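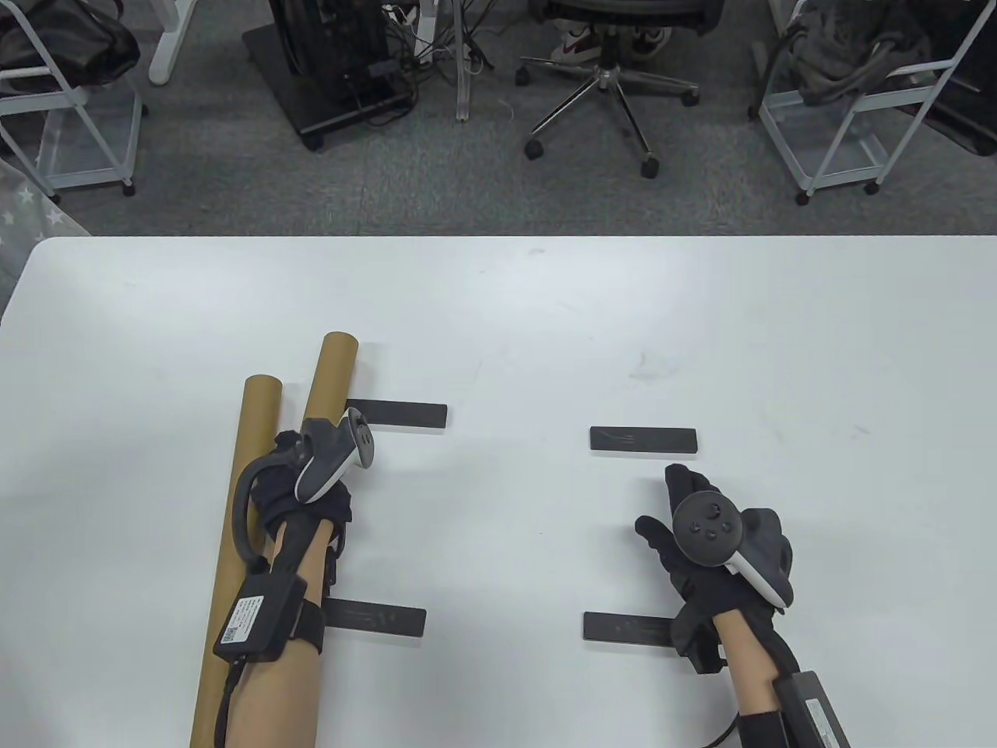
Do I really have to redo the wrist straps every single time, a reader asked in July, because the Priltar quick card makes it sound like a one-time job. Yes, sorry, every time. I tried leaving mine at the old setting for a week and my left hand kept drifting in the Telluson viewer, so this section starts with straps again.

4. Fitting the gloves and doing your first recordings

Before you start: charge both wrist boxes, clear your table, and have Telluson open on the computer with the kit already paired (section 3). If the status line still shows error 101, go back and pair again. Don't put the gloves on first and then try to type, I've done it and it's no fun.

4.1 Gloves and trackers

1. Pull the gloves on all the way, so the fingertips aren't floppy.
2. Set a tracker on the back of each hand and snug the strap. You should still be able to make a fist!
3. Strap the box to your forearm, just behind the wrist. Bare skin works better for me than a sleeve, which lets the box creep around.
4. Run the cable back toward your elbow with a little slack in it.
5. Open and close both hands a few times and watch the viewer. If one hand lags, press Recenter and hold still until it chimes.

Note: left and right are not interchangeable. Telluson will happily accept them swapped and then your recording comes out mirrored.

Caution: if a box gets warm enough to bother you, take it off and unplug it. Bistdale swapped one of mine without any fuss.

4.2 A first task

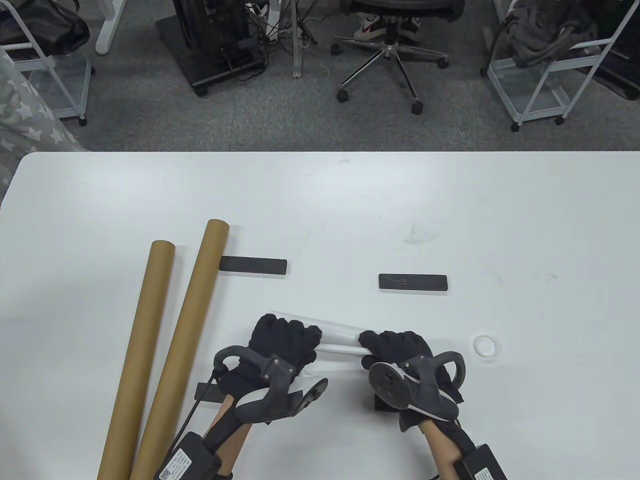
Pick something easy for your first take, and keep it short. The default limit is 900 frames and I'd leave it there until you've watched a few back. You want a task that makes both hands work together but doesn't need much force. Holding a rolled white sheet out between your two hands, one at each end, is a nice one, and you can park bigger stuff like long cardboard tubes off to the left. Then:

1. Rest both hands on the table and press the foot switch.
2. Wait for the tone. Do the task at an easy pace.
3. Put your hands back where they began and press the switch again.
4. Check the quality score. I keep anything that reads 100 and have a hard look at the rest.

Caution: don't let the cable loop around whatever you're holding. A snag can tug the tracker sideways, and you won't always feel it.

4.3 Small parts

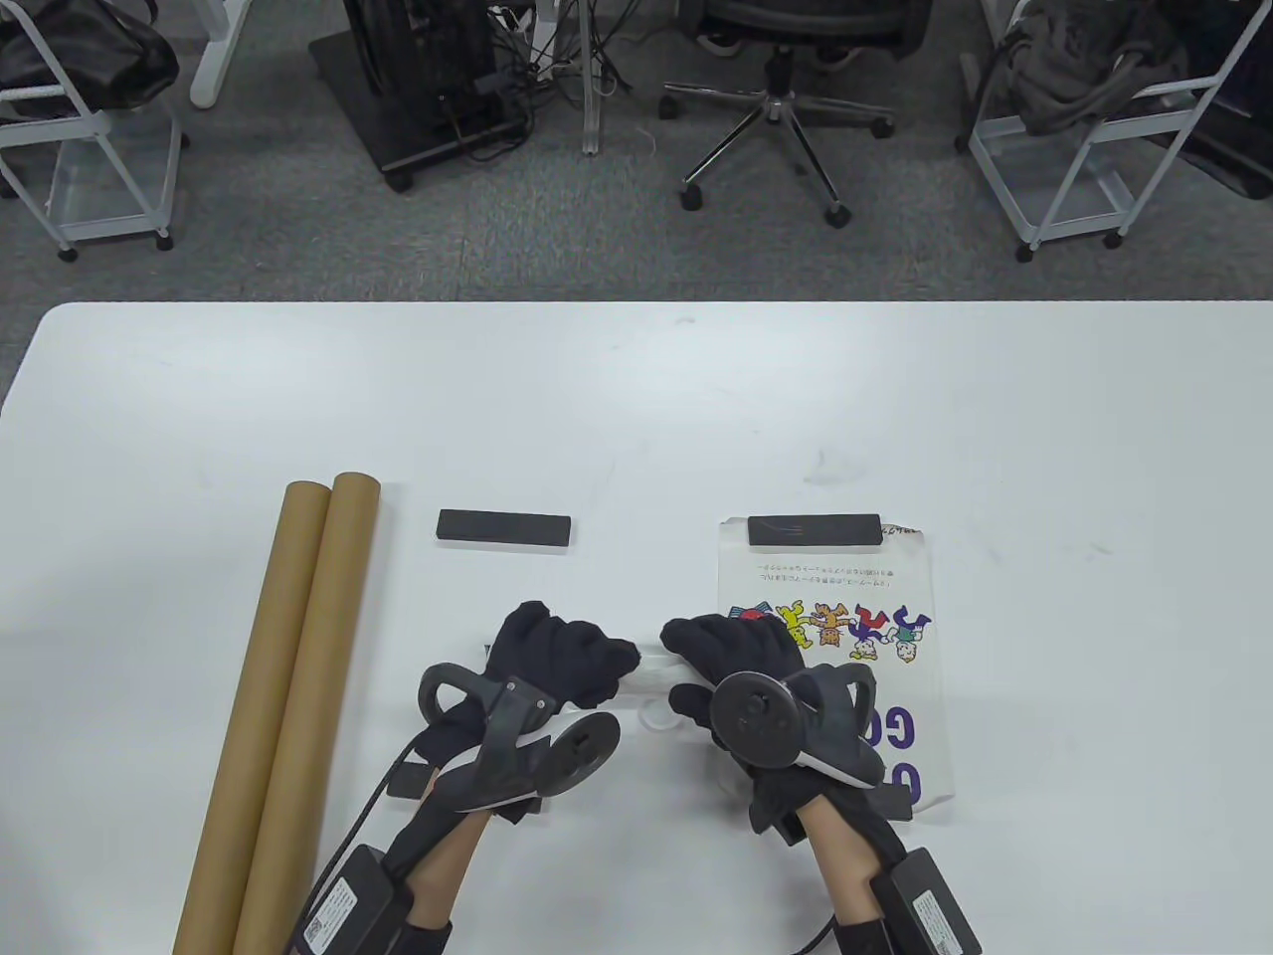
Wenche Söderlund

OK, small parts. I got this wrong for ages, so go slow. With both hands close together, the trackers can end up bumping each other, and you'll see the fingers jitter in the viewer.

1. Bring your fingertips together and keep your wrists apart.
2. Grip with the pads of your fingers, through the glove, and pause a moment before you turn the part.
3. If you get jitter, stop the take. Raising the smoothing setting hides it, but then the Berge arm follows you late on playback.

Note: Telluson keeps 1,000 takes on disk and then starts overwriting the oldest. Export before you get there (section 6 has the menu path).

When you're finished, switch the boxes off first, then the computer side. Let the gloves air out overnight before they go back in the case.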